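4　木盒、纸币和它们周围的桌面

上一节讲的是收钱的人怎么说话，这一节我想把眼光放低一点，专门讲桌面。做这项研究之前我对收钱的桌面没什么想法，觉得无非是一块平板，上面放个装钱的东西。后来在Lungu的市集和Sultisora的几家小铺子里蹲得久了，回来翻笔记，发现我写得最多的居然是“钱先放在哪儿”。（Konrad Pfister看过我的初稿，在页边写了一句“你对桌子有点着迷”，我就当是表扬了。）

4.1　为什么选分格盒

小摊收现金，用什么装的都有。饼干铁盒、腰包、围裙前面的大口袋、带锁的金属抽屉，我还见过一位卖蜂蜜的大姐直接拿一本硬皮账本夹钱，大面额夹前面，小面额夹后面，翻起来比谁都快。这些办法各有各的讲究，可是要拿来比较就很麻烦：腰包里发生了什么，站在摊子对面的人根本看不见，问本人，本人也说不清。“我就是一摸就摸到了”，这是我在访谈里听到最多的回答。

敞口的分格木盒正好相反，什么都摆在明面上。一张钱进了哪一格，是立着还是躺着，后来又被谁拿走，旁边的人一眼就能看到。所以我和Raluca Pîrvu商量下来，桌面练习这部分统一用分格盒，市集观察那部分还是各用各的，最后再把两边对起来看。

盒子是Dorin Mocanu帮忙做的，薄胶合板的壁，里面用隔板分成八格，横着两格，往里数四排。我最早想要的是横着四格，跟超市抽屉那样一字排开。Dorin听完就摇头，他说摊位的桌子窄，盒子一宽，客人的东西就没地方搁了。他自己在Corotdale帮家里看过好些年的菜摊，这种事我当然听他的。事后看，窄而深的形状带来一个我们谁也没预料到的后果，放到4.3再讲，那一段是我写这一节时最兴奋的部分！

还要交代一句，格子上没有贴任何标签。Cornel Cozma一开始主张贴，他的理由很正当：不贴标签，每个人分法都不一样，编码的时候会很痛苦。他说对了，确实很痛苦。但是一贴标签，参与者就会照着标签放，我们想看的东西也就看不见了，于是只好由编码的人（主要是我和Cornel）多受点罪。

4.2　桌面上的东西

练习用的桌面尽量简单：一张浅色的木桌，中间放盒子，旁边放一台手持的刷卡终端。纸币由坐在对面的人递过来，收的一方决定往哪儿放。我们不规定递法，平着递、折着递、捏成一小叠递都可以，也不规定谁先开口。参与者自己的随身物品如果放到了桌上，我们也不收走。市集上的桌子本来就乱，硬要收拾得干干净净，反倒失真。

图4给出了一个比较典型的布置。三张纸币已经在盒子里了，可是分布得很散，靠里的一排左右各一张，靠外的右边一张，中间空出来一大片。第一次看到这种放法的人多半会觉得随意，我当初也是这么想的。

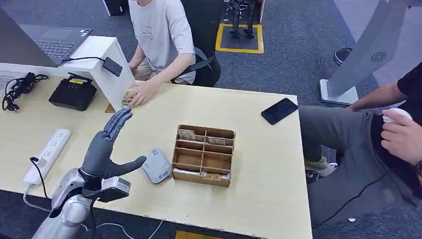 图4　木制分格盒与盒内的三张纸币。盒左为白色手持刷卡终端，桌面右侧为手机；对面的人手捏一小叠折起的纸币。

先说纸币的姿势。图4里左后方那一格的纸币是立着的，右后方那一格的是躺着的。同一个盒子，同样大小的格子，两种姿势并存，这在我们的材料里非常常见。我在编码手册里给它们起的名字很土，就叫“立”和“躺”，后来又加了一个“搭”，指一半在格子里、一半搭在隔板上。Raluca嫌“搭”太含糊，跟我争了好几回，问我搭多少才算搭。最后我们定下来的办法是，只要纸币的一条边高过隔板，同时另一头碰到格底，就算搭。不完美，但两个人分别编码的时候总算能对上了。

立着的纸币好拿。这一点几乎每位受访的摊主都会主动提到，手指往两边一夹就出来了，不用去抠格底。躺着的纸币难拿，尤其是薄而旧的，贴在底板上，指甲短的人要抠好几下。照这么说，大家都应该把钱立起来放才对，可是现实里躺着的远远多过立着的。道理在于“立”是需要条件的：要么这一格里已经有几张能互相靠着，要么纸币本身够挺，要么折过，有一道折痕撑着。头一张放进空格子的纸币，十有八九会慢慢滑下去，自己躺平。

于是就有了一种我很喜欢的小动作，我管它叫“垫”。有经验的摊主在开摊之前，会先在每一格里放几张自己的零钱，数目不多，为的是让后来的钱有东西可靠。Sultisora有位卖针线的老先生，垫得特别仔细，连朝向都理成一致的。我问他是不是为了好看，他把我看了半天，说：“好看又不能找零。”

再说折叠。递过来的纸币常常是折着的，折一道的最多，也有折两道、卷起来的。收的人要不要先展开再放？这件事上我们的受访者分成了很明显的两派，而且互相都有点看不上。展开派觉得不展开就等于没数清，一叠折着的钱里夹了什么你都不知道；不展开派觉得后面还有人排队，当着客人的面一张一张捋平，像是信不过人家。Guangming Jiang在Hostdale做过一段类似的观察，他那边的旧书摊几乎清一色是不展开派，他的解释是书摊客人多半是熟客。我这边没有足够的材料去支持或者反驳他，先记在这里。

我自己倾向于把展开看成一个“公开的动作”。它是做给对面的人看的。收的人把钱捋平，往桌上一放，停一小会儿，再收进格子，这中间停的那一下，双方都在确认数目。要是钱不展开就直接进了格子，这个确认就得靠嘴来完成，比如报一句“收您50”。翻看我们的转写，凡是不展开的，报数的比例看上去都要高一些；凡是展开的，常常一个字也不说。上一节里讨论过的“无声交易”，有相当一部分就是这么来的。

刷卡终端的位置也值得多说几句。在图4里它紧挨着盒子的左边，平放着。市集上我见过的放法则五花八门，有拿绳子拴在摊位柱子上的，有插在围裙口袋里的，还有一位卖奶酪的小伙子把它压在秤底下，谁要刷卡他就先把秤抬起来（他说这样风吹不走，也不会忘）。终端离现金盒近还是远，我原先没当回事，是Cornel提醒我去看的。他发现终端挨着盒子的时候，客人更容易在掏钱之前先问一句“刷卡还是现金”；终端收起来看不见的时候，客人多半直接掏现金，掏到一半发现不够，才问能不能刷。一台小机器摆在桌上，哪怕整天没人用，也在替摊主说话。

至于手机，我得承认我们编码手册的前几版里根本没有它。我们把它归在“其他物品”里，跟水瓶、钥匙、吃了一半的面包放在一起。后来越看越不对劲，手机在桌上的时候，它占掉的那块地方恰恰是纸币最容易落脚的地方。客人把钱放到桌面而没有递到手里时，会自觉绕开手机放，放得更靠近自己这一侧，收的人就得伸手去够。还有些摊主干脆拿手机当镇纸，压住还没来得及分格的钱。所以从第三版手册开始，手机单独算一类，前面已经编完的材料又全部返工了一遍。Raluca那个月的心情不太好，在此郑重道歉。

4.3　远格和近格

现在讲那个没预料到的后果。

前面说过，盒子是窄而深的，横两格，往里四排。从收钱的人那边看，有近格，有远格。照常理，近格好够，应该先满，远格放不常用的大面额。访谈里摊主们也都是这么讲的：“常找的放手边。”我把这句话抄在笔记本的扉页上，满心以为数据会老老实实照着它来。

结果没有。我们在市集和铺子里一共记下约2000笔交易，其中能看清钱最后落在哪里、又确实用了分格容器的有800笔。这800笔里，头几笔交易的纸币落在远格的次数多得让我以为是编码编反了。我把Cornel叫来重新编了一小部分，他编出来也一样。

琢磨了好一阵子，我现在的看法是这样的。空盒子和半满的盒子，用起来是两回事。盒子空着的时候，人的手是朝前伸的，刚从对面接过钱，手还在半路上，顺势往下一放，正好落在远格。要放进近格，手得先缩回来。也就是说，接钱这个动作本身把手带到了离自己远的地方，远格反而顺手。等到要找零了，手从自己这边出发，这时候近格才显出好处来。一收一找，两个方向，对“远近”的感觉是反着的。

摊主们说“常找的放手边”，说的是找零时候的手。我蹲在摊子旁边看到的，很多是收钱时候的手。两边都没说错。
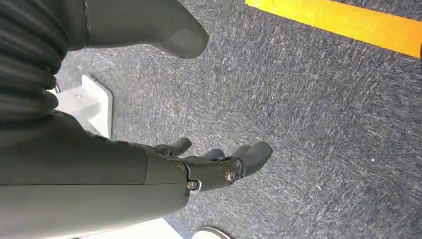 顺着这个想法再去看那些“整理”的时刻，就有意思了。几乎每个摊子都有这么一种空当，客人刚走，下一个还没来，摊主会低头把盒子里的钱挪一挪，把远格里随手放的拿出来，归到该在的格子里。以前我把这种动作编成“空闲时的习惯动作”，跟擦桌子、整围裙算在一起，现在我觉得应该单独拿出来，它是在把收钱的排法改成找钱的排法。挪完了，盒子就从“方便放”变成“方便拿”。忙的时候没有空当，两种排法就混在一个盒子里，于是找零时到处翻，客人站着等，后面的人探头看，摊主额头冒汗。Lungu的市集中午那一阵子，这种场面我看了太多次，看到后来自己也跟着着急。

Dorin对这个解释不太买账。他的意见我觉得有必要写进来：他认为远格先满也可能只是站姿的问题，站着收钱的人身体前倾，重心在桌子上方，所谓的远格离肩膀未必更远。坐着收钱就不一样了。这个批评很实在，我们的市集材料里绝大多数人确实是站着的。坐着的主要是几家室内的小铺子，数量太少，分不出什么名堂。桌面练习那一部分有坐姿，但是参与者又大多没有收过钱，拿他们跟老摊主比也不公平。所以这一点先悬着，我在第六节还会再提。

左右的问题也顺带讲一下。横向只有两格，左还是右，按说就是惯用手的事，右撇子放右边。大体上是这样，不过有一个例外很稳定：凡是终端放在盒子左边的，左边一列就更容易空出来。我猜是手要绕开终端，嫌碍事，可是终端那么小，又那么矮，真绕起来也费不了多少力气。Guangming Jiang提过另一种可能，说终端放在哪边，哪边就成了“刷卡的那一边”，现金自然往另一边去，是心里给桌子划了条线。他这个说法我很喜欢，就是想不出办法来验证……要是有读者想到了，请务必写信告诉我。

4.4　掉下去的、夹住的、忘了的

这一小节是我坚持要留的。合作者里至少有两位觉得可以删（名字我就不点了），理由是次数少，又算不出什么来。但是跟摊主聊天的时候，他们讲得最起劲的恰恰是这些倒霉事，讲起来眉飞色舞，旁边的摊主还会凑过来补充自己的版本。

纸币掉到地上的事，敞口盒子比抽屉多，这不奇怪。有意思的是掉的时机。我原来以为是风，Sultisora那几条街风大，很多摊主也一口咬定是风。可是在我们亲眼见到的几次里，风都不大，钱是被带下去的：手从格子里抽一张，旁边那张“搭”着的跟着出来半截，再伸手去拿袋子的时候，袖口一扫，就下去了。也就是说掉的往往是没在手里的那一张，收钱的人注意力全在手里那张上，常常要客人喊一声才知道。

捡钱的规矩也很细。钱落在摊位里侧，客人一般不动，只用手指一指；落在外侧，客人会弯腰去捡，捡起来以后几乎都是直接放回桌面，不放进盒子。我们没有见到一位客人自己把捡起来的钱放进格子里的。盒子敞着口，伸手就够得到，可是那条界线清清楚楚，大人小孩都知道。对比之下，装硬币的小碟子就没有这条界线，客人自己往碟子里放硬币，从碟子里拣找零，摊主眼皮都不抬。同样是敞口的容器，一个能碰，一个不能碰，我问过好几位摊主差别在哪儿，答案里我最服气的是卖针线的老先生那一句：“碟子是放在咱们中间的，盒子是我的。”

图4里盒子的位置其实就落在这个含糊的地带，它在桌子中间。桌面练习一开始，不少人会先把盒子往自己身边拉一拉，也有人不拉，一直让它留在当中。拉不拉，我们没有写进指导语，纯粹由参与者决定。不拉的那些人里，后来出现了几次递钱的一方直接把手伸到盒子上方、停住、等对方点头的情形。市集上可从来没人这么做过。我拿给Konrad Pfister看，他的第一反应是盒子摆错了地方，应该固定在收钱的一侧；我倒觉得幸亏没固定，不然“盒子是谁的”这个问题就被我们自己悄悄回答掉了。这一点我们到现在也没谈拢，他同意署名，但是要求我写明他保留意见，现在写明了。

夹住的情况，指的是纸币滑进隔板和盒壁之间的缝里。Dorin做的盒子隔板是插进去的，底下难免有一点松。练习做到后半程，有一位参与者收完钱坚持说少了一张，我们四个人把桌子翻了个遍，最后把盒子倒过来磕了磕才出来。他高兴得不得了，说他早就知道自己没数错！从那以后每一轮结束都要倒过来磕一下，写进了操作步骤。摊主们对缝的态度比我们宽容得多，Corotdale有一位用旧工具盒装钱的，说缝里的钱是“冬天的钱”，到了淡季拆开来清洗，总能掉出点什么。

忘了的情况最难编码，看的人很难断定一张钱是被忘了，还是有意放在那里。客人付的大面额，很多摊主不会马上收进盒子，先压在手边，等找零递过去、对方点头了，再收。这是老规矩，防的是事后说不清给的是多少。压在手边的这张钱有时候一压就压过了头，下一位客人的东西摆上来，把它盖住了，等发现时谁都想不起是哪一笔。Raluca建议把“暂放”单独编成一类，从暂放到收进盒子之间隔了下一位客人的，就记为“过期暂放”。名字有点像冰箱里的东西，但是好用，两个人的一致性也是所有类别里最好的。

4.5　编码上的几点补充

最后补几件零碎的，给想沿用这套办法的同行。

格子的编号从收钱者的近端左侧开始，往远端数，数完左列再数右列。我们中途换过一次编法，原先是按行数的，后来发现大家口头上都说“左边那一溜”“右边那一溜”，按列数更合乎说话的习惯，讨论的时候少绕许多弯。如果你拿到的是我们五月之前的编码表，请先核对一下表头。

纸币的颜色可以帮忙辨认面额，但是不要只靠颜色。旧钞褪色厉害，室内灯光偏黄的时候，浅褐和浅黄绿两种很容易看混，我自己就混过不止一次，是Cornel复查时挑出来的。看不准就写“不详”，别猜。我们宁可多一些“不详”，后面分析的时候剔掉就是了。

折着的纸币一律按“叠”记，不按张记，除非中途展开过、能数清楚。这条规矩是吃了亏才定的，早先有人凭厚度估张数，估出来的总额跟摊主晚上结的账差了一大截，那一天的材料只好整批作废，很心疼。

盒子是不是满，不要用“满”和“空”两个词，改用“还有几格没有钱”。“满”对每个人意思都不一样，老摊主说满了，是说不好拿了，新手说满了，是说塞不进去了。

还有，请一定记下桌上除了钱和盒子以外还有什么，位置大概在哪儿，哪怕当时觉得毫不相干。我们返工手机那一次，要是早期的笔记里没有顺手画的那些桌面草图，整整一批材料就没法补编了。草图是Raluca画的，画得潦草，杯子和胶带卷长得一模一样，好在手机她都画成了长方形。

下一节转到找零，重点是摊主手里同时拿着几样东西的时候，先放下哪一样。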